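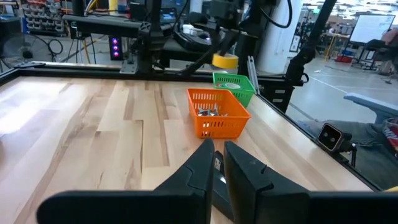
The Vedby maple bench top with two perforated sorting baskets, orange and green.

Equipment Review: Vedby Butcher-Block Bench Top and Perforated Baskets
Prepared for the shared workshops by Delia Barrientos, Facilities and Furnishings

Scope

The workshops at Fakville requested a replacement for the laminate tops in the assembly area, which had begun to lift along the front edge. The Vedby top was purchased in light maple and installed on the existing frame in October. The baskets were ordered separately from Grevoreo. This review covers both products after 11 weeks of regular use and is intended for departments considering the same purchase.

The work surface

The top is built from long planks, and the grain runs from pale to amber across the width. Variation of this kind is normal in maple. Departments that require a uniform color should request a sample before ordering. The reviewers considered the appearance a clear improvement over the previous surface, and small silver parts are easy to find on it, which was not the case with the speckled gray laminate.

The surface was supplied unfinished. Two coats of mineral oil were applied before the top was put into service, and a third after the first month. Light scratches from metal parts have been removed with fine sandpaper and fresh oil. One deeper dent near the left corner remains. Ulises Ibarra, who supervised the installation, notes that the fixing holes on the underside did not line up with our frame and had to be drilled again. The printed instructions give no guidance on this point. Installers should allow a full morning and have a second person available for lifting.

The top weighs more than the catalog entry suggests. Once bolted down, it does not flex under hand pressure, and the planks have stayed level at the joints.

The baskets

The baskets are plastic, with a grid of rectangular openings in the sides. They were chosen to hold small hardware during sorting. The orange basket is kept for loose metal fittings at the center of the bench, and the green one stands behind it. The green basket carries a round red-and-white sticker on the front. Users who wish to add their own labels will find that ordinary paper labels do not hold well across the openings. A hanging tag tied through the grid has proved more reliable.

Dust and filings fall through the openings, so the bench beneath must be wiped at the end of each session. Short screws can also catch in the sides. For anything smaller than a hinge leaf, a solid-walled tray is the better choice. The rims have shown no cracking.

Cost and supply

The top was invoiced at $465 before delivery. Grevoreo delivered the baskets within the stated period, although one arrived in the wrong color and was exchanged without charge.

Assessment

The bench top is recommended for light assembly and sorting. It is not recommended for rooms where liquids are handled daily. The baskets are recommended for medium-sized hardware only. Questions about installation may be addressed to Mr. Ibarra, and requests for leftover mineral oil to the furnishings office.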